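3.2 Sampling Points and First-Draw Procedure

All first-draw samples in the Skekbridge survey were taken at the bathroom basin. Kitchen faucets were ruled out during planning. Many kitchens in the study buildings have under-sink filters or pull-out sprayers, and both change the volume of water held between the riser and the outlet. Bathroom basins in the same apartments are more alike. Most have a single lever faucet mounted on the back deck and a bowl with an overflow opening, as in Figure 3, and they are fed by a short copper branch with one shutoff valve on each side.

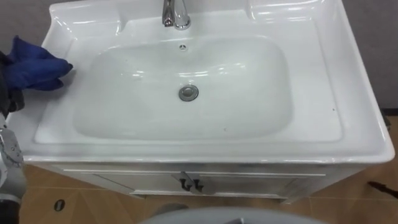
Corinne Haldt
Senior Research Engineer, Zaltard Water Laboratory

Figure 3. Bathroom basin with lever faucet, domed drain stopper and overflow opening.

The survey covered 287 apartments in 18 buildings and produced 434 valid samples. Apartments were sampled either once or twice. A second visit was scheduled where the resident agreed to it and where the first sample had been drawn after a confirmed overnight stagnation period. Samples with no recorded time of last use were discarded before analysis and are not part of the total given above.

Stagnation time was taken from the resident's log sheet. The sheet asked for the last time any cold water was used in the apartment, including toilet flushing, and for the time the sample bottle was filled. Toilet use matters here. In the older buildings the toilet and the basin share a branch, so a single flush moves fresh riser water to within a short distance of the faucet. In the Matsuda buildings, which were replumbed with a manifold, each fixture has its own line and a flush has little effect on water standing in the basin branch. The two layouts were therefore coded separately and are treated as separate groups in Section 4.

The bottle was held directly under the spout and filled at full flow with the lever turned to the cold side. Aerators were left in place. Removing them would have shaken loose particles held in the screen and would also have given a flow pattern that residents do not meet in daily use. The aerator was noted as clean, scaled or missing, and this entry was kept as a covariate. Residents were asked to leave the drain open while filling and to keep the mouth of the bottle clear of the bowl.
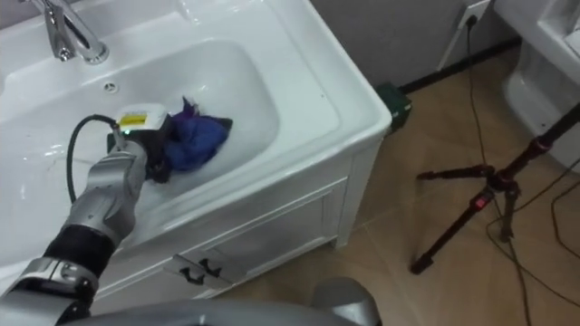 After the first draw, the faucet was run for 2 minutes and a flushed sample was taken in the same way. The flushed sample stands for water from the riser and serves as the baseline for each apartment. Metal release in the branch is reported as the difference between the first-draw and flushed concentrations. Where the flushed value was higher than the first-draw value, the difference was kept as a negative number and was not set to zero, as cutting off the lower tail would bias the group means upward.

Bottles were acidified on arrival at the laboratory and held before analysis for copper, lead and zinc. Temperature and pH were measured on a separate portion collected right after the flushed sample. Field blanks were carried on every sampling round and handled in the same way as the samples. No blank correction was applied.

The procedure follows the Wivel protocol with one change. Wivel calls for the cold shutoff valve under the basin to be closed overnight and opened just before sampling. A trial in March showed that moving these valves released visible debris in older apartments, and several valves would not close fully. The step was dropped in all buildings, including those with new valves, so that the data would remain comparable. Its absence means that small leaks through a worn cartridge, or a brief forgotten use of the faucet, cannot be ruled out for any single sample. Either event would lower the first-draw concentration, and the values in Section 4 should be read with this in mind.

Branch length could not be measured directly where pipes run behind tiled walls. In those apartments it was taken from the plumbing drawings, measured along the pipe from the riser tee to the shutoff valve, with the flexible connector added as a fixed allowance. Drawings were not available for the oldest building, and its apartments are left out of the regression on branch volume but kept in the summary tables.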